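2026-08-01
Promham kitchen, counter fit-out

Organizer box back on the marble after the second coat of stain. Drawer runs ok now. Re-hung the right slide 107 mm up from the base, was binding before on the last bit of travel. Black bar handle stays, Souad wanted the knob but the knob is in Moltville and I'm not driving.

Pulled the drawer well out to check for sag. Toaster and cutting board still in front, want to see what clearance is left for acutal breakfast use.
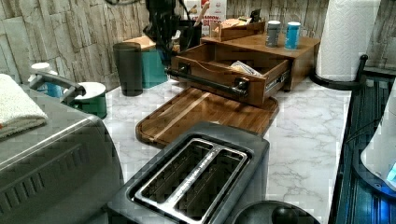 Drawer out, board and toaster in front. Two canisters on top.

To do:
- white packet (or folded papers) out of the drawer before any load test
- load test, 700 g first then more. Log it
- ask Souad Lamrani if the canisters live on top for good. If yes, a thin lip on the front edge??
- cord above the counter, tie up
- felt pads, Rampersad had them in January, check teh bin

Stain on the drawer front looks fine to me next to the stone tile. Wandow want the box back when we're done measuring, so get the drawings finished first. Slide part no. is 171, write it on the underside this time.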